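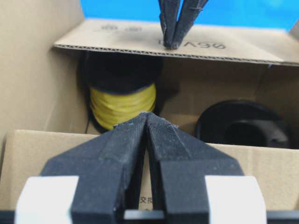
Sending a parcel back when the seller has gone quiet

Asked by Janelle Maglaya, Wed 2 June

I bought a desk lamp from a shop called Culden and it buzzes when it's switched on. I emailed to say I wanted to return it and got an automatic reply with a case number, then nothing. I've sent 2 more emails. It cost £40 and I've still got the box it came in. Should I just post it back to the address on the invoice, or wait?

3 answers

Hermenegildo Escobedo
Don't post it yet. The address on an invoice is often an office and the returns go somewhere else, so it could sit there for weeks. Write once more, quote the case number, say the lamp is faulty and ask for a returns address and a prepaid label. Give them a date to answer by. If you paid by debit card, ask your bank about chargeback. There's a time limit on those so don't leave it too long.
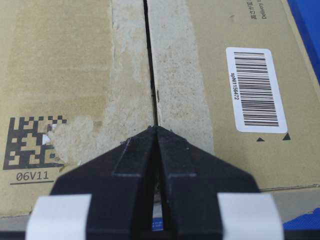
When you do send it, keep the proof of postage until the refund is in your account. Put a note inside with your name, the order number and the case number. Take the old delivery label off or cover it completely, or it may end up coming back to you.

Moya22
I had the same with a kettle last September. Rang them in the end, sorted in one call. Is there a phone number?

Sasuvis
Just bin it and buy another one, not worth the bother for a lamp.

Comment from Janelle Maglaya
Thanks. There is a number, at the bottom of the terms page. It was a debit card so I'll ring Culden first and then try the bank.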